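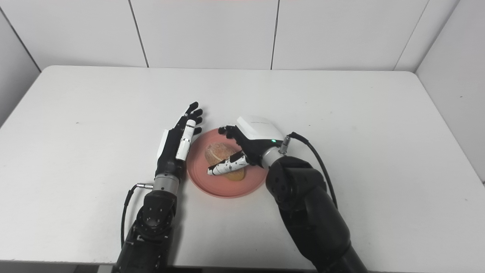 Bread on a pink plate, white table.

Candden Building Users Group
Minutes of meeting, 10/01/2026
Chair: Leokadia Zawadzka
Also represented: Brurkel (heating contractor), Paewai (cleaning), tenants of floors 1 to 3

1. Previous minutes
Accepted with one correction. Item 4 should read "return valve", not "relief valve".

2. Heating
Brurkel reported that the circulation pump on the north loop has been replaced. Flow is within specification on floors 1 and 2. Floor 3 remains below setpoint in the morning. Brurkel to rebalance the loop and submit readings for 7 consecutive days.
Action: Brurkel, before the February meeting.

3. Service elevator
Out of use on 6 occasions since the last meeting. All faults logged as door sensor. The chair asked for a quote covering replacement of the sensor and wiring together. Tenants to keep deliveries clear of the door track.
Action: chair. 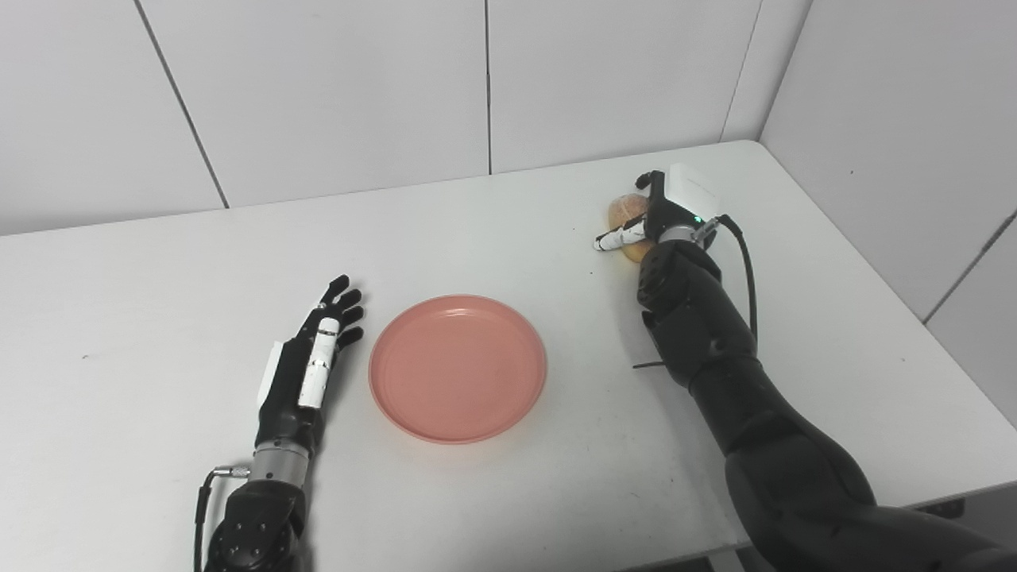 4. Cleaning schedule
Paewai proposed moving the evening round forward by 20 minutes. Floor 2 objected on account of late shifts. Agreed to apply the change to floors 1 and 3 only. Supply closet keys to be signed out at the front desk.

5. Access cards
The Dasier card system does not remove expired visitor cards from the door list. Interim measure: front desk to delete them by hand at close of day. The supplier has been asked for a patch date. No reply received.
Action: L. Zawadzka to follow up in writing.

6. Other business
Bicycle rack: deferred. Request for a second recycling bin at the loading door approved, cost to be split by floor area.

Next meeting in February, same room. Agenda items to the chair one week ahead.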